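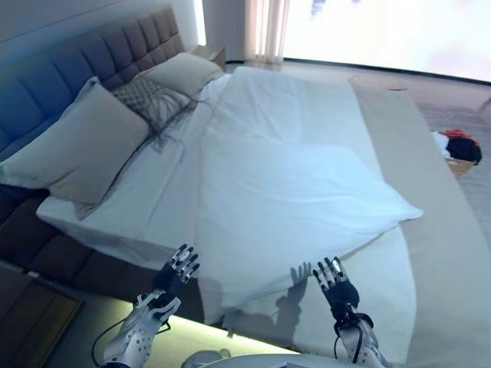

9 March 2024

Print | E-mail

Slept late and walked down to the library for the meeting on the 18 bus. The room was fuller than I expected for a Saturday morning. The city wants to end the route at Dreltstead instead of running it on to the hospital, and the two people from the transit office had brought maps and not much else.

Their case is that the last stretch carries about 120 riders a day and the money would do more on the Sriwong line. I can follow that. What I couldn't get from them was how a person without a car reaches the hospital after seven in the evening. The answer was that a connection was being studied. It was being studied in December too, when I wrote to my councilor and got a form letter back.

Nuanchan Wiriya spoke fourth. She works nights in the hospital laundry and read out what she paid for rides home last month when the bus didn't show – $148. She sat down again without adding anything. The chair thanked her and went to the next name.

I had signed up to speak and then used half my two minutes on the fare increase, which wasn't on the agenda. I should have written it down first. I did get in the question about the shelter at Vultusska Street, still missing its roof. They said it belongs to a different department.

The petition stood at 364 names when I left. The vote is at the next council session, and I think it goes against us by one or two. Our own councilor stayed near the door and wouldn't say which way she leans.

Walked home by the river. Bought bread and onions, and called Jovik about the heater – they can come Tuesday. Need to type up my notes tomorrow and send them to Nuanchan, who had to leave before the end.

3 comments | Shared 7 times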